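4.2 Perception under cable occlusion

The packing cell at the Lorkgate site runs the Gelent control stack, a set of processes that exchange messages over a shared bus. Perception, planning and low-level control are kept in separate processes so that each can be restarted without stopping the others. This section deals with the perception process and its link to the planner. The controller is treated in Section 4.4.

The main difficulty in the shoe-in-box task lies in the cables that serve the gripper. In many arm poses they hang between the fixed camera and the contents of the box. The Nudesley data set, on which the first version of the segmentation model was trained, contains almost no examples of this kind. As a result the model tended to split a single shoe into two objects wherever a dark cable crossed it, and the planner then proposed a grasp on the smaller of the two. Dark footwear made matters worse, as a black upper offers little contrast with either the cable or the shaded floor of the box.

Three changes were made. First, a separate cable class was added to the model, and 3,889 frames from the cell were labelled by hand for training. Secondly, a merging step was placed after segmentation. It joins two regions if they lie on either side of a cable mask and if their outlines can be continued across the gap by a smooth curve. Thirdly, the planner now receives the cable mask as well as the object mask, and treats the former as a soft obstacle – a path may pass close to a cable, but at a cost.

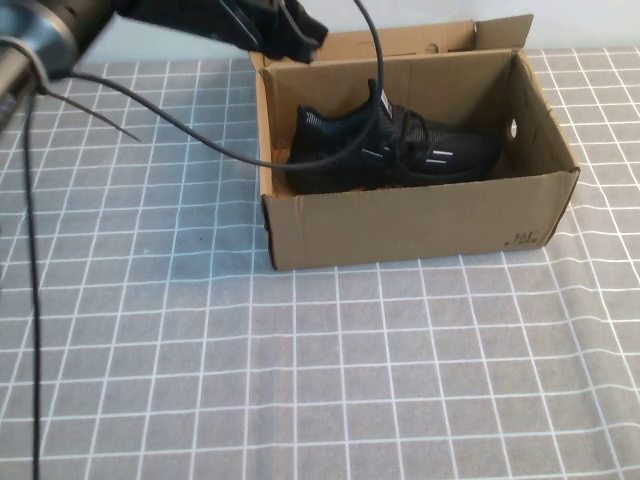 Figure 3. Fixed-camera view of the cell with a single shoe in an open box. A black cable passes over the shoe.

The merging step has one free parameter, the largest gap width that may be bridged. A low value leaves shoes divided, while a high value may join a shoe to the wall of the box. The value was set on a held-out part of the labelled frames and was then left unchanged for all trials reported in this paper. No attempt was made to adjust it to the colour of the shoe.

The pose of the box is found separately. The printed grid on the tablecloth gives a convenient reference for the table plane, and the camera is checked against it at the start of each session. The cloth does not lie perfectly flat. Where it is creased, the detected line crossings depart from a regular pattern, and a robust fit is therefore used to discard them. The upper rim of the box is then fitted as a rectangle above the plane. An open lid flap is modelled as a thin upright plate hinged on one side of that rectangle, with the hinge angle left free. The planner keeps the palm of the gripper clear of this plate during both approach and withdrawal.

Timing was a concern from the outset. The earlier pipeline processed every frame in full, and grasp requests were often answered with a mask that was already out of date. In the present version the segmentation model runs at a fixed rate of 10 frames per second, and each mask carries the time stamp of the frame from which it was made. The planner refuses any mask older than a set limit and waits for the next. This simple rule removed a class of faults which had proved hard to reproduce – in particular, approaches planned against a cable that had since swung elsewhere.

The revised pipeline was tested in 715 grasp attempts, spread over four sessions. Operators were able to pause the arm at any time, and a paused attempt was recorded as a failure whatever the reason for the pause. All camera frames, masks and joint readings were stored in the Duda log format, which allows an attempt to be replayed through a later version of the software without the arm. Replay was used to compare versions of the merging step on identical input, but it cannot show how a cable would have moved had a different path been chosen. Replayed attempts are accordingly left out of the success rates in Section 5.

Two limitations remain. A cable lying along the length of a shoe, as opposed to crossing it, can still hide most of the laces and collar, and the merging step is of little help in such cases. The system also has no model of cable motion. It responds only to what is seen in the latest accepted frame, and the soft obstacle cost must therefore be set with some caution.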